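The Drawer

When old Cor Desmet died he left his nephew the house in Clirnholm, a boat that did not float, and a small brown cabinet with one drawer. The house was mortgaged and the boat was a planter, so Bram put his hopes in the cabinet.

"There will be something in it," he told Ilse Claeys, who had driven up with him to help carry things and had so far carried a sandwich.

"Have you looked?"

"I want to do it properly."

Properly meant a notary. The notary in Clirnholm was Slavica Perić, who worked above the bakery and smelled pleasantly of it. She read the will out loud, all of it, including the page on the boat. Then she took off her glasses.

"Your uncle asks that the drawer be opened in the presence of Ebbe Tveit."

"Who is Ebbe Tveit?"

"A man he did not speak to for thirty years," said Slavica. "He lives across the street from you now. Congratulations."

Ebbe Tveit came over that evening in a good coat. He was very tall and had to be shown into the kitchen in stages. He sat down, refused coffee, accepted coffee, and looked at the cabinet the way some people look at a dog that once bit them.

"He owed me money," Ebbe said. "1,474, plus the ladder."

"Did he borrow a ladder?"

"He borrowed it in May. I never said which May."

Ilse wrote this down on the back of the sandwich wrapper. She had been a claims adjuster at Schouten for 9 years and could not hear a sum mentioned without reaching for a pen. 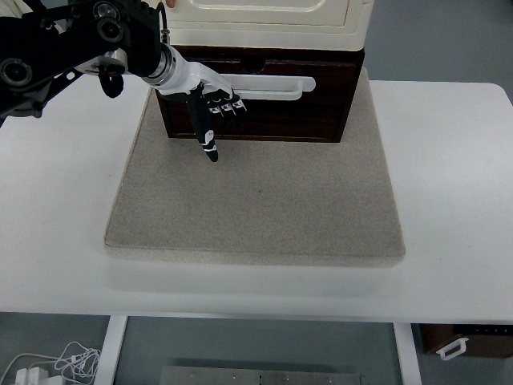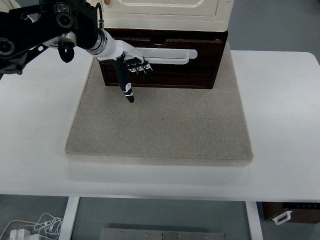 The drawer and its long white handle.

"Well," said Bram, and did nothing.

It is a strange thing to have a hand on your whole future. He had worked it out on the drive up. If it was bonds, he would pay off the house and leave his job at Zillano, where he sold office blinds to people who had already bought office blinds. If it was jewelry, he would do the same but with an air of mystery. If it was letters, he would be moved, and go back to work.

"Open it," said Ilse. "My parking runs out."

"There's no paid parking in Clirnholm."

"Then I'm hungry."

He opened it. Inside was an envelope, and inside the envelope was a receipt from Okier Hardware, for one ladder, in the name of Cor Desmet.

Ebbe held it up to the lamp. He read the front and then the back, which was blank, and then the front again.

"This is his own ladder," he said.

"It would seem so."

"He bought it. He had a receipt the whole time." Ebbe sat with that for a while. Somewhere behind him the refrigerator started up. "Thirty years I have been telling people about that ladder. I told his wife. I told it at a wedding."

"Whose wedding?" asked Ilse, pen ready.

"My own."

Bram felt around at the back of the drawer, in case the future had slid down behind something. He found a button and a folded note in his uncle's square handwriting. The note said: *Ask him about the money, though. He is right about the money.*

"Ah," said Ebbe, and brightened so much that he seemed to take up more of the kitchen.

They settled on 134 a month, starting when Bram felt able. Ilse drew up the terms on a fresh page and made both men sign, then signed as witness, then asked if anybody was going to eat the bread. Ebbe stayed until ten. He turned out to know a great deal about mortgages, all of it bad, and he told the story of the wedding twice – the second time with the ending changed, in fairness to Cor.

At the door he stopped and buttoned his coat.

"So where is my ladder?" he said.

Bram looked at Ilse. Ilse looked at the wrapper.

"I'll get the flashlight," she said, and the three of them went out to look behind the boat.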